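Packing the Home Visit Bag: What Goes In, What Stays Out
Student project report, Community Health Practicum
Jiahui Wei
Tuesday, December 5, 2023

My project started with a complaint. Last May I shadowed two nurses from the Eskola clinic on home visits, and both of them spent a good part of every visit with one arm buried in a bag, feeling for something they knew was in there. One of them emptied the whole thing onto a patient's couch to find a pen light (it was in her coat). So when we had to pick a practicum topic I already had mine: how do you lay out and pack a small visit kit so that you can find things in it again?

I know that sounds tiny for a semester. My advisor thought so too at first! But there's more to it than I expected, and I ended up cutting a lot from this report to keep it readable.

What I did

I asked students in the Brarkari building to pack the same kit before a practice visit and then pull items out when I called for them. Over the semester I got 96 packing rounds, and 93 of them were usable. The other three I lost when I forgot to start the timer, which is on me. People could pack however they liked in the first round. After that I gave them a layout to follow, and we changed the layout whenever something annoyed enough people.

My budget was 80 dollars, and I spent most of it on containers. I had this idea that the right container would fix everything, so I bought too many of them, in too many sizes. Half are in my closet now.

The laying-out step

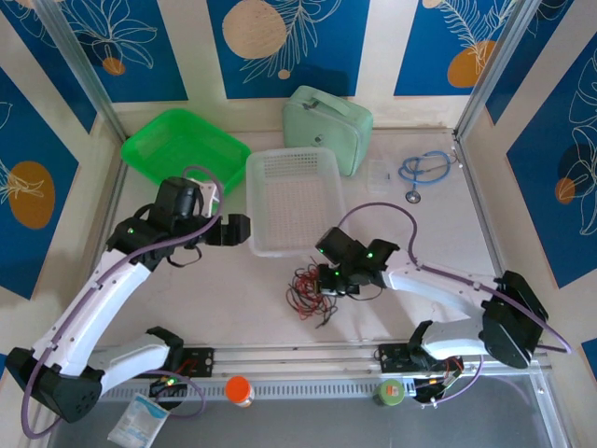 Laying everything out before you pack was the change I cared about most, and it was also the one people skipped the second I looked away. I get it. You're in a hurry, the bag is open, you start shoving things in. But if each item has its own bit of table you can see what's missing before you zip anything. We put the containers toward the back, so the green tray, the white basket and the mint-green case all stand ready before anything goes into them, and the stethoscope gets a place off to the side with its tubing coiled. I wrote the first version of the instructions without the coiling step and had to add it in later, after somebody pulled out a stethoscope and brought half a bag's worth of stuff along with it.

The tray is for things you want at hand right away when you get to the house. The basket is for whatever needs to come back and be checked at the end. I went back and forth on whether we needed both, and I'm still not totally sure. In the rounds where people had only the tray, used and unused items got mixed together by the second or third call, and then there was a discussion about which was which. I wrote down a lot of those discussions. Most of them were about thermometers.

The case is where opinions got strong. Some people wanted every last thing in it, zipped up, done. Others wanted it kept for small items only, and I was in that group from the start, so take my results with that in mind. Soft cases are great to carry and pretty bad to search. Once there are a few layers in there you're back to feeling around with your fingers, and that was the whole complaint in the first place.

Pills, and the small stuff

I spent more time on pill organizers than on anything else in the kit. The visit nurse doesn't usually bring medicine, but she often brings an empty organizer for a patient who needs one, and she needs to show how it works. I tried a solid-color one from Konda and a clear one. For teaching, the clear one won easily. You can check the compartments without opening a single lid, and so can the patient's daughter or whoever is standing behind you looking worried.

The trouble with clear things is that they disappear. Put one on a light tablecloth and you'll look right past it. A few people in my rounds said an item was missing when it was lying in front of them. I ended up suggesting a strip of colored tape on clear packages, which cost me next to nothing and got more compliments than the rest of my project combined. 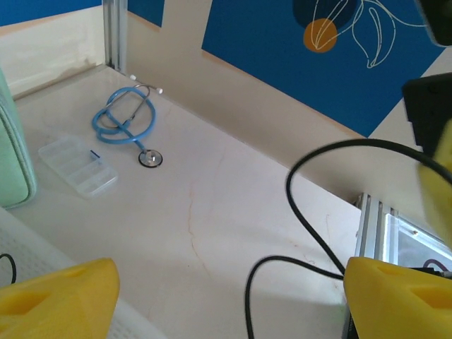

Should the stethoscope go inside the zippered case with everything else?

I'd keep it out of the case and lay it on top, coiled, as the last thing in the bag. It's usually the first thing you reach for, and when it was packed under other items people took longer to get going.

What the rounds showed

Following the layout helped, but less than I hoped in the first couple of tries. People were slow because they were reading my instructions, which were way too long (almost 3000 words, if you can believe it). I cut them to one page. After that the calls went a lot more smoothly, and the students who had packed the kit several times stopped looking at the page at all.

The part I can't answer is how well this holds up over a real working day. My rounds were short, everybody was rested, and there was always a nice big table. At an actual visit you might get a corner of a kitchen counter between the toaster and the mail. I tried a small-table version with students from the Birkevent course, but only at the very end of the semester, and I don't want to say much about it from so few tries. The tray mostly ended up on a chair.

What I would change

I'd use fewer containers from day one. I'd also get a second person to run the timer, and I'd let the nurses see the layout earlier, before I got so attached to it. When I finally showed it to one of them she moved the gloves to an outside pocket without even asking me, and she was right, so that's in the final version. The one-page instructions and my tally sheets are in the practicum folder for anybody who wants to pick this up next year.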